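I had my wisdom teeth out in June, all four in one go, and I've been putting off writing it up because my mouth was so sore that even typing seemed to hurt. (Does that make sense? It did at the time.)

The place was the Duvstead Oral Surgery Center, out past the Pugh Street exit, and they wanted me there at 6:30 in the morning with nothing in my stomach. No coffee! I'm not a nice person at that hour on a good day. The waiting room had one of those fish tanks with a single huge fish in it, and the fish and I looked at each other for most of an hour while a morning show played with the sound off.

Then came the paperwork. My plan through Stultance covers the teeth that were "impacted" but has a different opinion about the one that had come in sideways, so I signed a form saying I understood I might owe $504 for that one. I did not understand, but I signed. The total before insurance was $3000, and the woman at the desk said it the way you'd tell somebody the time.

I remember the IV going in, and I remember telling the nurse all about my sister's wedding cake. Next thing I knew I was in a recliner with my cheeks full of gauze, crying, and not sad at all. Apparently that's common. They gave me a printed sheet and a little plastic syringe and sent me home.

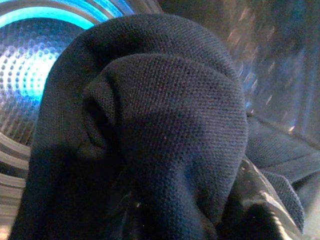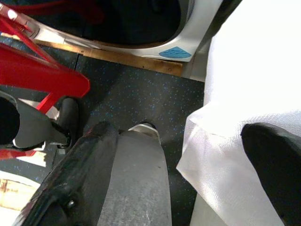
*Last changed: Friday, 9:40 pm*

The first two days were fine, really. I slept, I ate pudding, I watched an entire season of a baking show and got mad at everything they were allowed to chew. Day three is when my face turned into a grapefruit. I called the after-hours line and got a very patient man who asked if I'd been using a straw. Reader, I had been using a straw. I'd had a milkshake from Uvlow's with a straw in it, with the sheet that says NO STRAWS in capital letters sitting right there on the counter.

So yes, dry socket, lower left. If you've never had one, it feels like an earache that has moved into your jaw and brought furniture. I went back in, they packed it with something that tastes like cloves and old closets, and within ten minutes I could have hugged everybody in the building. I had to go back twice more to get it changed, and I still can't stand the smell of pumpkin pie.

I'm on solid food again now, toast included. The bill hasn't shown up yet.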